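Hemming a Heavy Gray Curtain by Hand
By Angelica Macaraeg

I love this job! Heavy cloth hangs so well once the bottom is straight, and you can do the whole thing in an evening with one needle and a good lamp.
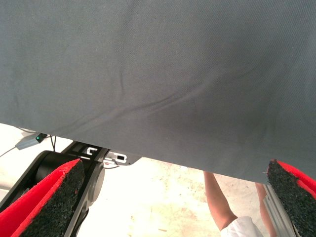 What you need

Sharp hand needle, size 7
Strong polyester thread, a shade darker than the cloth
Pins, chalk, a long ruler
Iron and a damp dish towel

Step 1: Hang it first

Leave the curtain up overnight. Thick weaves drop a little, and mine in the Ludillow house grew by a finger's width!

Step 2: Mark and trim

Measure up from the floor every 16 inches and join the marks with chalk. Trim any fraying – small scissors are best at the corners.

Step 3: Fold twice and press

Turn up half an inch, press, then turn up 3 more. Press through the damp towel and let it cool flat.

Step 4: Stitch

Cut the thread to 20 inches so it won't tangle. Catch just a thread or two of the front with each stitch – Lieselotte Heitmann taught me this at her September class in Wikbridge, and I've used it on every curtain in the house.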